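Wrist camera depth goes to garbage on glass, planner drives into the rack

Posted in Manipulation / Perception, 9 Oct 2022

fellau_bench

Hi all! I've got a two-finger gripper with a small camera at the wrist, and I'm running the stock Trostilix grasp planner on top of Adance for the motion side. Cans and boxes are great. Glass is a mess. The moment I close on a jar, the depth map fills with holes, the planner thinks there's free space where the jar is, and the next move wants to go straight through whatever is behind it. I've tried 3 different filter settings and they all just smear the holes around. Do I need a different sensor or is this fixable in software?
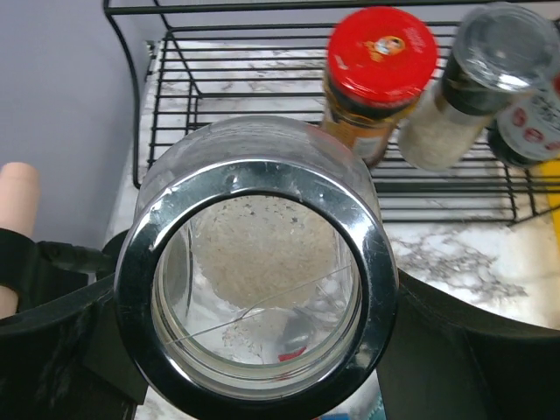 My hunch is that the planner should stop asking the camera about the jar once it's in the fingers, but I can't find where to tell it that. The rim is shiny metal with bright highlights on it and the walls are clear, so the only thing in there I'd expect decent depth from is the little heap of white grains at the bottom, and that's well below the part I need to avoid hitting things with. The wire rack behind doesn't help either (thin black bars, they flicker in and out of the map). Any pointers welcome!

sharifi_fan

Get a better camera. Glass never works.

marble_and_mud

You don't need a new camera, your hunch is right. In Adance, attach a collision shape to the gripper link as soon as the grasp closes. A plain cylinder is fine, pad it by 4 mm. Then mask the fingers and the cylinder out of the depth image before it goes to the map, otherwise you'll get ghost points stuck to your own hand.

For the rack I'd quit trying to see it. Put it in as a fixed box and let the planner stay out of the whole thing until the final approach. I did the same with a dish drainer and planning got a lot calmer.

Also check your map decay. Mine was clearing cells after 40 ms, way too quick for thin bars. I set it to 1160 and the flicker went away.

fellau_bench

Masking plus the cylinder did it, thank you!! Still playing with the decay.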